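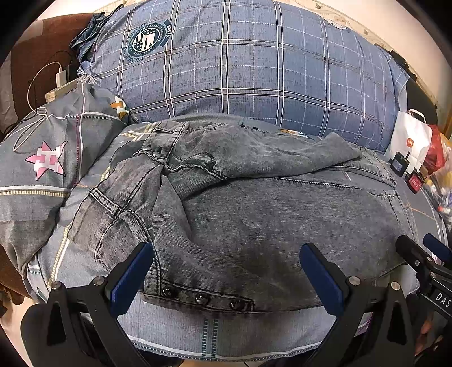
Jade Li wrote to ask why her grippers close fine on a towel but slide right off the hem of a jacket, and whether she should just buy stiffer fingers. My answer was to run a side-by-side test before spending anything, and the steps below are the ones I sent her, cleaned up a little.

The test compares finger pads on a pair of hand-held grippers using one garment with thick seams. Denim is a good choice. It has single layers, doubled layers, hems and hardware all on one piece, and each of them asks something different from the pads. You can run the whole thing on a bed or any other soft surface at home.

What you need

- Two hand-held grippers of the same model
- Two sets of pads to compare (I used the Drukomus soft set and the Kikuchi ribbed set)
- A denim jacket with snaps or buttons
- A screwdriver that fits the finger joints
- A notebook or a spreadsheet
- The recording software you normally use, if your grippers have cameras

Step 1. Check the joints

Go over the screws at the finger joints before you change any pads. A loose joint lets one finger lag behind the other, and the fabric gets pushed sideways before it is pinched. That looks a lot like a bad pad. Tighten until the play is gone, then open and close the gripper a few times. If the fingers feel stiff, back the screw off a quarter turn.

Do both grippers. I once did only the left one and spent an evening blaming the pads on the right.

Step 2. Fit the first pads

Put the same pads on both grippers. Mixed pads make the two-handed part of the test useless. Seat each pad flat against the inside of the finger and squeeze the gripper shut with nothing in it. The pads should meet along their whole length. If they touch only at the tips, reseat them.

Wipe the pads with a dry cloth. Lint from the last garment changes the grip more than you would expect.

Step 3. Set out the jacket

Lay the jacket on the bed, front or back up, and leave the top part bunched. You want one flat area and one messy area. Smooth the lower part with your hand so the hem is easy to get at. Don't iron it or pull it tight, or you will be testing a jacket that never turns up in real work.

Keep the layout close to the same between runs. A phone photo of the first layout helps a lot here.

Step 4. Run the four grasps

Do these in order with each set of pads.

Hem grasp. Come in from below with the fingers pointing at the hem, between two snaps. Close, lift a hand's width, hold for a slow breath, and put it down.

Snap grasp. Same approach, but close directly over a snap. Hard pads tend to ride up on the metal. Soft pads sink around it, although some of them also get marked by it, so look at the pad afterward.

Flat grasp. Touch down in the middle of the smooth area, pinch up a ridge of cloth and lift. This one is the hardest for most pads. Bedding is soft enough that the fingers can push down a bit, and you should watch that you don't pick up the duvet along with the jacket. If you do, write it down as a double pick.

Two-handed pull. Hold the hem with one gripper, take a second point with the other, and draw the cloth out until the slack is gone. Stop there. The point is to see which side slips first.

Repeat each grasp until you have enough runs to see a pattern. I did 32 per pad set.

Step 5. Write down what happened

Use a short list of results and stick to it: held, slipped, double pick, missed. Add a note when a slip happened during the lift and when it happened during the hold, as the causes are usually different. Slipping on the lift points to the approach angle. Slipping on the hold points to the pad surface or to how hard you are squeezing.

If you record video, name each clip with the pad set and the grasp. The Trotik logger does this for you if you fill in the session field first. It does not warn you if you leave the field blank - I have a folder of 1,366 clips with no labels to prove it.

Step 6. Change pads and do it again

Swap both grippers, wipe, check that the pads meet, and repeat step 4. Take a break in between. Your hand gets tired and your squeeze gets weaker, and the second set will look worse than it is.

What I found

The soft set was better on snaps and on the flat grasp. The ribbed set was better on the hem and clearly better on the two-handed pull, where the soft pads crept along the seam. Neither one was good over a bunched collar. I now use the soft set for sorting and the ribbed set for anything that has to be spread or folded.

Clifford Gauthier ran the same four grasps with the Tenness pads on a canvas work coat and got results close to my ribbed ones, except that he had more double picks. He thinks his approach angle was too steep. I would try it at a lower angle before ruling those pads out.

As for stiffer fingers, try the pads first. Jade changed pads and tightened her joints, and her hem grasps stopped slipping. She kept the fingers she had.

Updated July 21, 2019

500 shares | 2 comments

Contact | Copyright, all rights reserved | Back to top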